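Handout 6: The Double Pick
Robot Handling, evening section. Instructor: Gerrit Coppens

Read this before the lab. Bring your notes on grip force from Handout 5.

1. The fault

The Wukach cell was set up to take one paper cup from a nested stack and hand it to the next station. On a run of 17 picks in May, it took two cups together on 6 of them. The controller logged every one of those picks as good. The jaws had closed on something of the right width, and that was all it checked.

Weidong Ren found the fault when he separated the cups by hand at the end of the run. No alarm had been raised at any point.

2. The stack

Nested cups hold each other by friction between the walls. What shows from outside is the rim of each cup and a band of fluted wall between rims, and the rims do not always sit level. If the program assumes even spacing, the error adds up along the stack, and the pads can close across two rims.

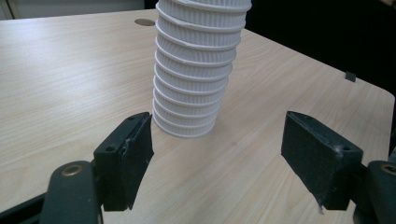

3. Why the check missed it

Two nested cups are only slightly wider than one at the point where the jaws touch. Paper also gives under load. The width limit had been left loose so that soft cups would not be rejected, and a double fell inside it.

Sekar Hartono tried raising the grip force to get a clearer reading. It crushed 8 cups out of 12 and the doubles still passed. Do not repeat this in the lab.

4. Looking at the cup in the jaws

A view into the mouth shows the base and the inside wall of the innermost cup.

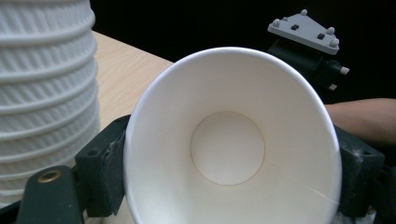 A double can look the same as a single from this side, so a camera pointed at the opening is not enough. Weight is a better test – so is a side view that counts rims.

5. Safety

Stop the motion before you reach in to clear a double. A jaw that is holding a cup is still under drive. Haris Lashari will show the stop procedure at the start of the lab.

6. For next week

Write one page on which check you would add first and where in the cycle it belongs. State what the cell should do when the check fails. Hand it in to Yaqin Ye.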